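Prarketside Law Centre
Trainee Caseworker, Housing and Small Claims (fixed term)

We are looking for a trainee caseworker to join our housing and small claims team from June. If you have a law degree or a conversion course behind you and you like talking to people as much as reading statutes, please do apply!

Most of our clients come to us with a letter they don't understand and a deadline that is far too close. It might be a possession notice, a deposit that was never returned, or a repair dispute that has dragged on through two winters. You would take the first account, go through the papers, draft the letter before claim and, once you have found your feet, help clients through mediation. It is busy, varied work and you will learn a great deal very quickly.

What the post involves

The contract runs for 14 months, full time, with 3 days a week at our Prarketside office and the rest from home if you wish. You will be supervised by Obsa Wubshet, our senior solicitor, who came to us from commercial arbitration and still has strong views on how a bundle should be paginated. The salary is 1900 a month before tax, in pounds, plus travel between our sites. Time spent here can be put towards qualifying work experience, and Obsa is happy to talk that through at interview.

What we would love to see

A law degree, or another degree with a conversion course. Clear written English, in letters that a tired person could follow at the end of a shift. Some experience of advice work, a student law clinic or tribunal support, paid or unpaid. A second language is very welcome (Amharic and Vietnamese are the ones we are asked for most) but please don't be put off if you have only the one. We use Sorkeo for case records and will train you on it in your first fortnight.

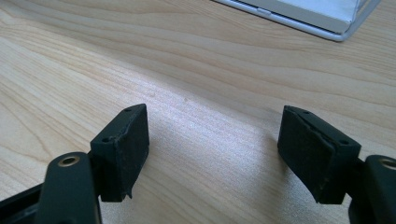 Tabletop, pale wood grain

How to apply

Send a CV and a covering letter of no more than 2 pages to the recruitment desk at Prarketside Law Centre, quoting "Trainee Caseworker". Tell us about a legal problem you helped somebody with, or one you wish you had handled differently. We read every letter in full, so do write in your own voice.

Applications close on 2025-03-19 at noon. Interviews last an hour and include a short drafting exercise, with the papers sent to you beforehand. Please let us know if you need any adjustments, step-free access or a different time of day.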